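Can a robot tidy a room yet, or should I keep nagging?

Posted in Home Automation on 12 Apr 2022 by Fandanier

I have 3 kids, a bad back and a vacuum robot that has been trying to eat the same rug since August. My brother-in-law says I should hold off on paying a cleaner, as a walking robot that picks stuff up and carries it off is going to be in the stores any minute. He has said this before about flying cars.

I don't need it to cook. I want something that goes from desk to desk with a bucket, picks up the junk and puts it somewhere that isn't the floor. Is anybody close? Budget is what a used hatchback costs, and I could be talked up to a nicer hatchback.

Trollard
11 people found this helpful

Close to what? Close to a video, sure. Close to your house, no.

The trouble is that you and I don't notice how many jobs are hiding inside "pick up the junk." It has to hang on to the bucket with one hand while it works with the other. It has to stay on its feet when it leans over the desk. It has to know that a sock is junk and a hearing aid isn't, and my own family is shaky on that one. 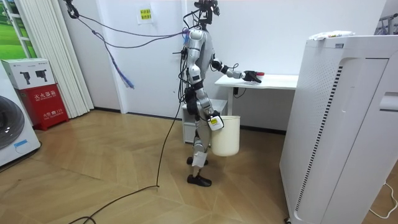
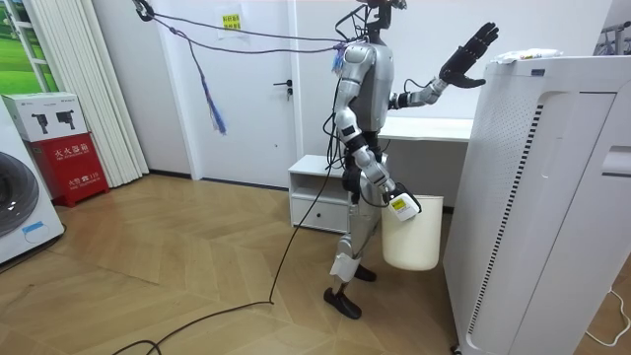
Bucket duty, with the cables that come along.

Ask anyone selling you one of these what it does about a cord on the floor. Then ask who comes over when it falls down, and whether they come on weekends. If the sales guy starts talking about the future, put your wallet away.

The machines that earn their keep at home right now are the dull ones. A dishwasher is a robot that had the good sense to stay in its box. Get the rug out of the vacuum's way (double-sided tape, 5 minutes) and spend the hatchback money on the cleaner.

Hevgate

Just get a bigger bucket lol

Arain
3 people found this helpful

I'd go a little easier than Trollard. I work in a shop where an arm moves parts from one bin to another all day, and it's great at it. Same bin, same part, same spot. Turn the bin a few inches and it grabs air with total confidence until somebody hits the button.

Your house is a bin that gets turned every hour by children. So I wouldn't wait, but I wouldn't laugh at your brother-in-law either. Carrying things between two fixed places will probably come before sorting them. If you get everybody to drop their stuff in one bucket by the door, you're ready for the robot whenever it shows up, and meanwhile you can carry the bucket.

Bad back, I know. Half-fill it.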